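I've been trying to learn to whistle properly since January. I don't mean a tune under my breath while I do the dishes - I mean the big two-finger one that stops a cab or brings a dog back across a field. My grandfather could do it. My sister can do it. I'm over 60 tries a day at this point and mostly I sound like a bike tire giving up.

The book I've been using is an old paperback by a man called Henríquez, which I got for 2 dollars and which runs to 207 pages, all of them on whistling! He spends an entire chapter on lips. You tuck them back over your teeth, further than feels decent, then push the tip of your tongue back on itself with your fingers and blow down over the lower lip. Simple enough on paper. I did it in the car, I did it in the shower (great echo, no whistle), I did it until I got dizzy and had to sit on the stairs for a bit.
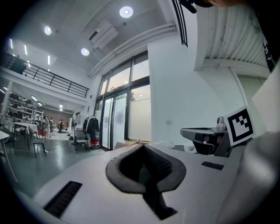
Anouk Verstraete wrote in after my last post to say that I'm almost certainly blowing too hard. She learned as a kid in Grokelen, and her advice was to go really soft, just breath, and keep moving the fingers a hair at a time until a thin note turns up. Then you stay put and add air.

So I tried that for a week, and guess what, I got a note! A tiny one, kind of like a kettle two houses down, but it was there and I got it again the next morning. My angle was way too steep the whole time. I also switched from my pointer fingers to the middle ones, which Henríquez is very much against (page 100, he gets quite worked up), and it suits me better.

Next thing is getting it loud. If anyone has tips on that part, put them in the comments, and please tell me which fingers you use.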